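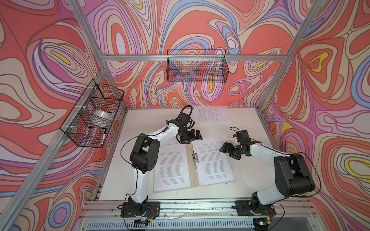
Two-arm bench cell with patterned wall panels, working over a two-prong folder

Simbridge Bench Rules Kit
Placards, checklist cards and logbook for small two-arm cells
Made by Eklow
In stock, ships flat

Hi, I'm Marisol, and I write the rules that go in this kit. I started it after a long April of visiting shops where the safety sheet was in a drawer under the bench (or in somebody's email!). Small arms feel friendly, so people reach in. I've done it myself, and I got a pinched knuckle and a good talking-to from Rocío Condori, who now checks every card before we print it.

The kit is for tabletop cells with two arms sharing one work area. If you handle paper, folders, small parts, that sort of thing, you're who I had in mind.

What's in the box
4 wall placards, wipe-clean
21 checklist cards on a ring
1 logbook, 500 lines
Adhesive strips for the placards

The cards I'd read first

Hands out means both arms. If one arm is parked and the other is moving, the whole cell is live. We print this one in the biggest type we could fit.

Shared reach. Write down which arm has the right of way over the middle of the table, and put it where the next person will see it. Two grippers facing each other over the same metal fastener is a perfectly normal job, but you want low speed and a low force limit set before anyone hits start.

Cables. Look at the loops near the wrist and elbow with the arm stretched out all the way, then folded in. Ties should be snug and the cable should still have some give. Anything drooping over the front rail gets clipped down at the next stop.

Baskets and holders. Tape, markers and the rest of the small stuff go in a basket on the beam, never loose on the tabletop. An empty basket is fine, leave it up!

Housekeeping. Brush off the front rail and the tabletop at every shift change. Exposed boards get a cover, and vents stay clear.

Paper jobs. Use dummy pages for practice runs. Please don't load the only signed copy of anything, I beg you.

Does it replace a risk assessment?
No, and I'd be nervous if you bought it for that. You still need one for your own cell, done by someone qualified, under whatever standards apply where you work. The cards have blank lines for your speed and force limits so the results end up at the bench.

Will the placards stick to printed panels?
Yes, on smooth ones. On a busy pattern go for the white-border version, it reads much better from across the room.

Refills
Logbook refill, 500 lines, same size as the original
Card ring, blank set

Cards last revised May 22, 2026. If you have an older ring, send me your order number and I'll mail you the changed cards free.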